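Leading a small group through Psalm 82, who are the "gods"??

Asked in Bible Study Help > Psalms
Posted 21st April
Viewed 2383 times

Quick one, hopefully. I lead a home group at Pruvonov and agreed (stupidly) to swap weeks, so now I have Psalm 82 and not much time. Read it through twice last night. Got stuck at verse one and then again at verse six.

"God stands in the assembly of the gods." Then later, "you are gods, sons of the Most High, all of you," and right after that they're told they'll die like men. So who are they? My study Bible says human judges. The older one I had from my mother says angels, or something like angels. Our pastor preached on it once, years ago, can't find the notes.

What I need is something I can say in plain words to seven people, two of them brand new to church. Don't want to scare anyone off with Hebrew. Also don't want to say something that's just wrong. Jesus quotes it in John 10 and that makes it harder for me, not easier.

Any help appreciated. Short is fine.

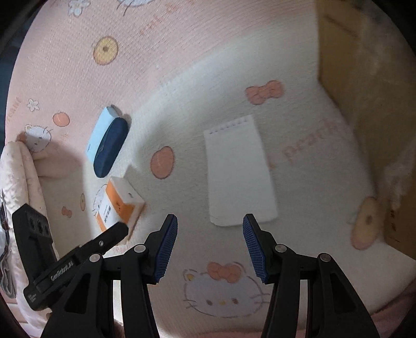
Raymonde Desjardins
Go with judges, at least as your starting point. Look at verses two to four. How long will you judge unjustly, defend the weak and the fatherless, rescue the poor. Those are the things Moses told the judges of Israel to do. In Exodus 21 and 22 there are places where the same word, elohim, gets translated "judges" in some Bibles and "God" in others, so the translators have been arguing over this a long time too.

Then verse seven makes sense. They had a high office, they'll die like anybody else. John 10 fits with that: Jesus says it was those "to whom the word of God came," and he argues from the lesser to the greater. If Scripture can use the word of them, how is it blasphemy for the one the Father sent into the world?

For new people I would read 2 to 4 out loud first, before verse one. Ask them who the weak and fatherless are in your town. You may not get back to the gods question and that's OK. Have them read the last verse together at the end, "Rise up, O God, judge the earth." It's a prayer, people forget that.

14 people found this helpful

Second answer (edited)

Have to disagree a bit with the above, sorry. Typing fast, on a break.

The "judges" reading is respectable but it has a problem. If they're already men, why is "you will die like men" a threat? Lots of readers now take it as the heavenly court, same as Job 1 where the sons of God come before the Lord, or Psalm 89 where it asks who among the heavenly beings is like him. They were given charge over the nations and did it badly. God calls them to account. He has no rivals, that's the point, he just hands down the sentance.

Doesn't mean there are other gods in the sense we'd mean. Say that clearly to the new ones, you WILL get asked.

I did this psalm in September with a group using the Tradik lesson sheets. Skip those, way too long. Almost the whole evening went on verse one, and the poor never came up. So on the practical side I'm with Raymonde, start at verse two.

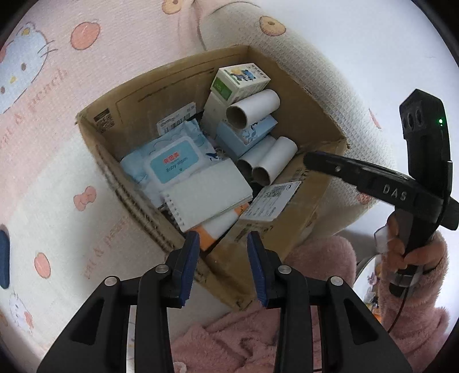

2 min read

Third answer

Just tell them scholars dont agree. Works for us. Read Psalm 100 afterward so it ends on something glad.

Comment from the asker: Thank you all. Going to start at verse two, give both views in a sentence each, then John 10 only if somebody raises it. Still not sure which one I beleive. Leaning judges, but the "die like men" thing bugs me now.

Reply to this comment: You can tell the group that. Mine liked it better when I said I was still working on it.

Related questions
What does "selah" mean and do I read it out loud?
How long should a home group lesson be?
Is Asaph one person or a whole family of singers?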